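Notebook, break corner, Thursday 8:40

Before I opened the adhesive samples I wanted to clear the table with the flowered cloth. The Prasbridge trial was long and people ate there. My rule for myself: sort first, throw after, and wipe the cloth only when it is clear.

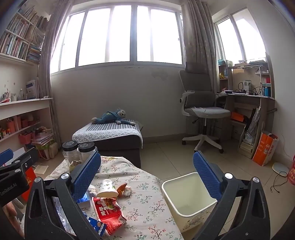 Owen Tallack
Workshop technician, Watatwood

The bin stood on the floor at the right of the table and had nothing in it, so I did not need a new liner from the store. Two jars with black lids stay. They have food in them and go back to the shelf by the kettle. The milk carton must be rinsed and flattened for the recycling. The red snack wrapper, the tissue and the foil go to rubbish.

Also to report: there is a water stain on the wall under the window, near the right side. I will write it in the Jacobs maintenance book. The monkey stays on the ottoman, please do not move it to the desk.
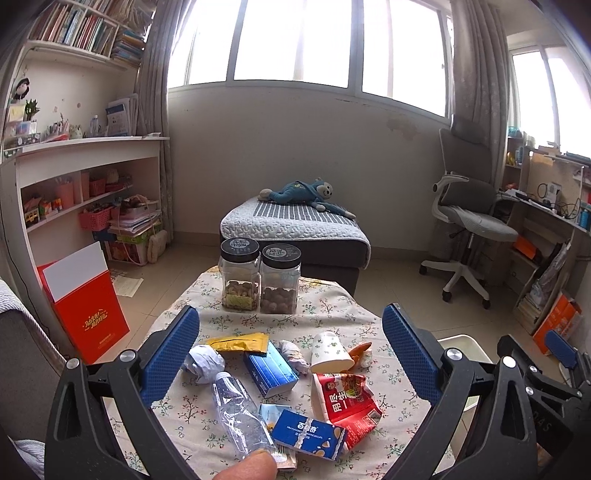 Table before sorting: bottle, paper cup, wrappers, blue box. Nut jars at the back.

Clear bottle: cap off, to the container deposit bag. We have 175 in the bag now, at 800 I will drive them. Orange peel to the green caddy. To check: is the blue box rubbish, or does somebody still need it?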